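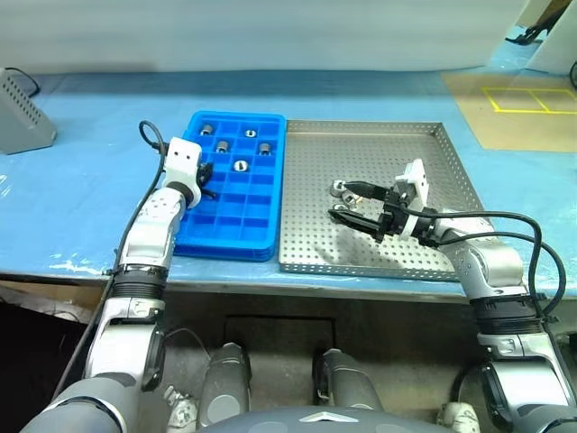 Digest, Vol. 17, No. 8

From: Ningsih Manurung
Date: Thursday, May 20, 2021
Subject: Re: Naming the Clallia building

Zanele and all,

Thanks for setting out where things stand. I've put my answers under the parts of your message they belong to and cut the rest. Anyone who wants the full text can find it in the archive for March, under the old subject line.

Zanele Molefe wrote:

> The director's office has agreed in principle that the test
> building on the Clallia site can be named after a former member
> of staff. They want one name from us, with a page of supporting
> text. My own preference is Adine's first head of computing. She
> wrote the orbit tables by hand before there was a machine to
> check them, and she trained most of the people who came after.

I support this. I worked two doors down from her for the last part of her career and I would be glad to see her name on the building. She didn't talk much about the early years, so the supporting text will have to come from the paper records and from the few people who shared an office with her then.

One correction. The draft going around says she joined as an engineer. She joined as a computing assistant and was regraded later, after she had applied more than once. I think the text should say so plainly. Her family have the letters and are willing to lend us copies.

> Some members have asked why we don't name it after the Evis
> mission instead, as that is what the public remembers.

Evis already has the lecture theatre and the visitor car park. The centre has no building named after anyone from the computing section, and that section did the tracking work for Evis from launch to the end of the mission. I'd leave the theatre as it is.

> The sign itself is a separate cost. The office will pay for the
> outdoor lettering but not for a plaque in the foyer.

I asked Polat, who made the lettering for the north gate, for a price on a plaque. They quoted 410 dollars for bronze colour on aluminium, up to 200 words, with the centre's crest at no extra charge. Delivery is on top of that. Steel is dearer and they didn't recommend it for a foyer that gets the afternoon sun.
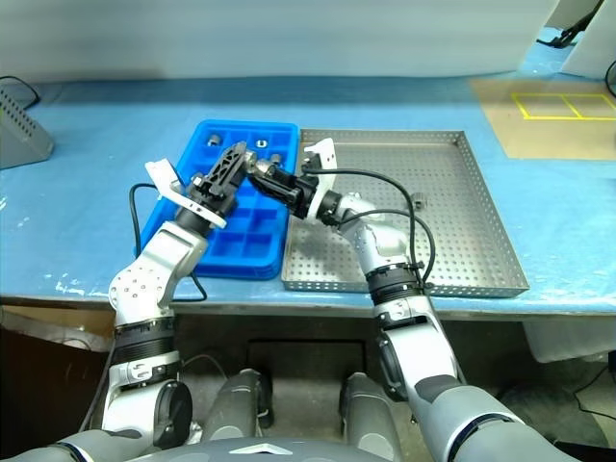

WHAT STILL HAS TO BE DONE

The supporting page needs a final edit. I can do that over the weekend if Zanele sends me the current file. Please don't send changes to the older version with the green heading, as two sets of comments have already crossed.

We need a decision on the form of the name. The family would like her full name on the outside of the building, with the middle name included. The office prefers surname only, to match the other buildings. I favour the full name. There were three people with that surname on staff in the same decade – one of them was her brother – and visitors will want to know which one is being honoured.

The photo for the foyer is still missing. The one in the staff magazine is too small to enlarge. If you have a print from the opening of the old tracking station, or from any of the section dinners, please write to me off the list before you post it. I'll scan it and return it by registered mail.

On the ceremony, I'd like to keep it short: one speaker from the centre, one from the family, then tea. Zanele has offered to ask the family who they'd like to speak.

Replies to the list, please, except about photos.

Ningsih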